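Home | Projects | Workshop Diary | Reports | Contact

Lesis: a two-armed helper built in a shared workshop
Student project report, second term

Why we built it

Lesis began as a grumble. Our shared workshop in Plullham is a lovely place, warm and well lit, but everyone who uses it leaves things on the floor and on the chairs, and by the end of a Wednesday evening you can hardly get to the sink. I wondered (out loud, which was my mistake) whether a pair of secondhand arms could be taught to pick things up and put them where they belong, and before I had finished my tea it had become my project for the year.

The aim I wrote down at the start was modest. Lesis should be able to reach down to floor level, take hold of a light object, lift it and hold on to it while the operator counts to 13. Steering would be by hand, with a person at the controls, and anything clever could wait.

The arms and the frame

I bought the arms used from a small supplier called Vallent, and they came with most of their bolts and none of their paperwork. It took me the best part of August to work out which cable went to which joint. I labelled every one with masking tape, and then had to do it again when the tape fell off in the heat, so please use proper cable tags if you try this yourself!

The frame went through three versions. The first was too light and rocked whenever both arms moved together. The second was steady but too tall, and the grippers stopped a hand's width above the floor. For the third I lowered the shoulder mounts by 100 mm and spread the feet, and that one I kept.

The control program is called Gil. It grew to 876 lines, a good many of which are comments to myself, some of them rather cross. Gil limits how fast each joint may turn, and it stops both arms if the operator lets go of the handset. I'm fonder of that last part than of anything else in the build.

Trying it out

For the practice sessions I wanted ordinary things of different shapes, the sort you'd find lying about in any workshop. A box is kind to a gripper because it has flat sides. A ball is much less kind, and a big one is wider than our jaws can open, so it needs both arms working together, and I'm still learning to do that smoothly. 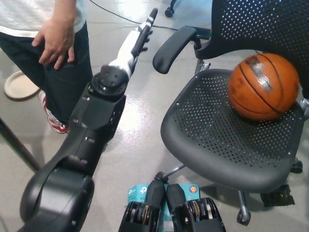 Why use two small grippers instead of one big one?

Small ones are cheaper to mend and can get into tighter spots, and for anything wide the two arms can squeeze from either side.

Of the 13 lifts I logged with small objects, 9 met the aim. The other four were dropped early, mostly through my own impatience with the handset. Next term I'd like to add softer finger pads and a gentler closing speed, and I have my eye on some old bicycle inner tube for the pads.

Related reports
Choosing a frame for a home-built arm
Cable tags, tape and other lessons
Gil: notes on the stop routine
Plullham workshop open evening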